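Friday, September, shoe log, evening

Back from the test loop with the Nemow pair.
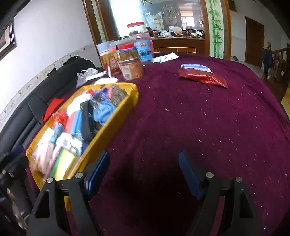
Route was the usual one: start at the Zelenák parking lot, down to the river path, across the footbridge, then the long drag up to the Clundia gate and back. Started 6:40 a.m., already humid. Legs heavy from Tuesday's hills.

Split the run at the gate. Nemow on the way out, changed to the Koda pair for the return. Nemow total is now 415 km and the heel foam feels flat on pavement, fine on gravel. Left forefoot still rubs on the downhill past the school. Tried the runner's loop lacing, helped a little. Koda still stiff, needs another two or three runs before I'd race in it.

Weights from the kitchen scale before leaving: Koda pair plus the bag and full bottle, 1360 g. Same bag and bottle with Nemow, 1155 g. More of a gap than I expected. Recheck with the insoles out.

Finished with 3000 m at half marathon effort on the flat part. Even pace, breathing OK, right calf tight in the last few minutes. Iced it after lunch.

To do: new laces for Nemow, mark the 1 km points on the river path again (paint is gone), ask whether the footbridge will be closed on race morning.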